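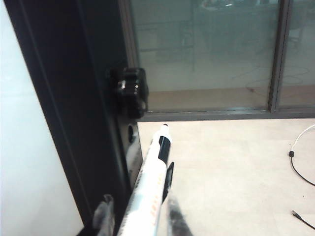

Darnton refits its drawing room with wipe-clean boards

July 2020

The drawing room at the Darnton study center has a new writing surface. The old chalk panels came down in June, and a large whiteboard has been put up in their place. The work cost 565 dollars, covered by the center's furnishing budget. The room reopens to evening groups this month.

Felicidad Tiongson, who manages the rooms at Darnton, said the chalk panels had become hard to clean and left dust on the shelves below. The new board is wiped with a dry cloth after each session and with a damp one at the end of the week. Faint marks can stay behind after a dry wipe. Tiongson said these are ordinary marker residue and are dealt with in the weekly cleaning.
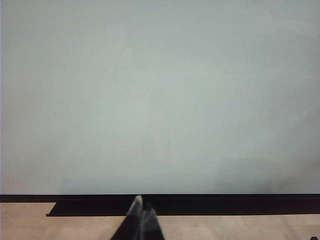

Markers and cleaning

The center has standardized on black dry-erase markers with white barrels. Other colors were left out of the first order – red in particular was slow to wipe off the sample panel sent by the supplier, Lillen. Markers are to be stored flat with the cap on. Permanent markers are not allowed in the room.

Users are asked to wipe in straight passes from the top of the board down. Wiping in circles spreads the residue into wide arcs and makes the next drawing harder to read.
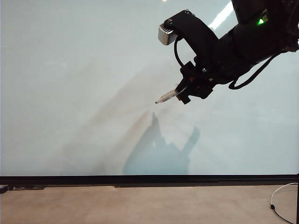
The same applies to cleaning sprays, which should go on the cloth and not straight onto the board. Glare was raised at the planning stage, as the surface is glossy and picks up the room lights. Tanvir Bhuiyan, who teaches the map sketching course, asked for one row of lights to be put on a separate switch. That wiring is due to be finished before the course starts.

Bhuiyan's group will be the first to use the board on a regular basis. The opening exercise is a freehand outline, drawn in one line without lifting the marker. Corners and small kinks are kept as drawn, and the line is closed last.

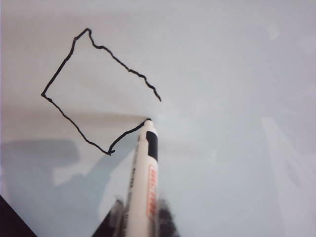
A freehand outline in black marker, with a small gap still to close.

Bookings for the drawing room are taken at the Darnton front desk. Groups are limited to 23 people.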